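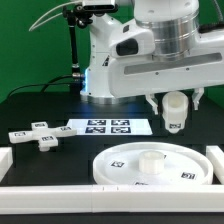 # The long way around to a garden

I've been meaning to write about the hedge for most of the summer, and it's August now, and the hedge has been gone long enough that the birds have quit complaining about it, so I suppose I'd better get on with it.

For those of you who have only started reading recently (hello! there are a few of you, I see you in the comments), we moved to Tinddale three years ago, into a house with a decent kitchen and a terrible yard. The yard was mostly privet. Whoever planted it must have been fond of privacy, and whoever came after them must have been fond of naps, and by the time it got to us it was nine feet tall and nearly as deep. You could lose a dog in there. Our neighbor Britta Heitmann did lose a dog in there once, before our time, and she still tells the story with her hand on her heart, even though the dog walked out by himself at suppertime.

I didn't want to take it out. I want that on the record, because my brother has been telling people I swung the first axe. I like an old hedge. I grew up behind one. But the south end had been dying back for two winters, and last spring a whole section leaned over onto the sidewalk after a wet snow and stayed there, and I got a very polite note in the mailbox.

So I called Gerd Rothe, who took down my mother's elm and whom I would trust with anything that has roots. He came over after work, walked the length of it with his hands in his back pockets, pushed on a trunk here and there, and said, "Well, you could keep the north third." I said I'd like to keep the north third, then. He told me to think about it overnight, and I did, and in the morning I called him and said the same thing.

It took longer than either of us figured. The stumps were the trouble. Privet doesn't look like much from the outside, just a green wall, and then you get down on your knees and there's a trunk as thick as your leg with a piece of old fence grown right through the middle of it. Gerd found a horseshoe and I found a great many marbles, which are in a jelly jar on the windowsill now and look very pretty around four in the afternoon.

And then there it was, all that light. I stood on the back step with my coffee and felt like I'd walked into somebody else's house. The kitchen was brighter. The hallway was brighter! I could see dust on things I had considered clean since we moved in. I could also see straight into Britta's breakfast nook, and she could see straight into ours, and we waved at each other every morning for a couple of weeks until we both got tired of it and she bought curtains.

## What went in

I had grand plans. I had a whole notebook, with colored pencil. Most of it didn't survive the nursery's price list, where the shrub roses I'd set my heart on would have come to $300 before I'd bought a single bag of compost. I put the notebook back in my purse and went and looked at the sad table by the register, the one with the leggy things nobody has watered. I have always had good luck from that table.

What came home with me, over several trips, was 19 plants: a lot of catmint, a few asters, some coneflowers with no tags on them, and one currant bush that Revathi Pai talked me into while we were both standing in line. Revathi has a currant in her front yard that feeds half the street, and she says you just put it in and leave it alone. I am not gifted at leaving things alone. I moved mine twice in the first month. It has forgiven me, I think. It has leaves, anyway.

The soil under the old hedge was awful, gray and fluffy like what comes out of a vacuum cleaner, and water rolled right off the top. I dug in compost, and leaves I'd been saving, and then I mulched it all with chips from the hedge itself, which pleased me more than it should have. I like a thing to stay in the yard it came from.

I'd been told the coneflowers wouldn't bloom their first year. Two of them did, in July, and one turned out yellow. I don't remember wanting yellow, but it's right by the back step and I've gotten attached.

## The end of the row

The north third is still standing, and I'm glad of it every day. The wrens went back in as soon as the racket was over. My nephew Finn cut an arch through it for me, or more of a hole, really, since he was working from a stepladder and the stepladder was working from a slope. You have to duck. On the other side is the little strip along the alley where I'd like to put a bench, and I've been going back and forth about whether to buy one or ask Bastian Janssen to build it. Bastian builds lovely benches and takes forever. The one he made for the library was promised for the spring reading day and arrived in time for the Halloween one. But it's a beautiful bench, and I'm not in any hurry back there, with the asters still to come.

If any of you have taken out an old hedge and have opinions about what does well in that tired kind of dirt, please leave me a note. I've got a bare patch by the gate, maybe as wide as a card table, where I've now killed two different thymes and a lavender. Britta says hens and chicks. Gerd says gravel.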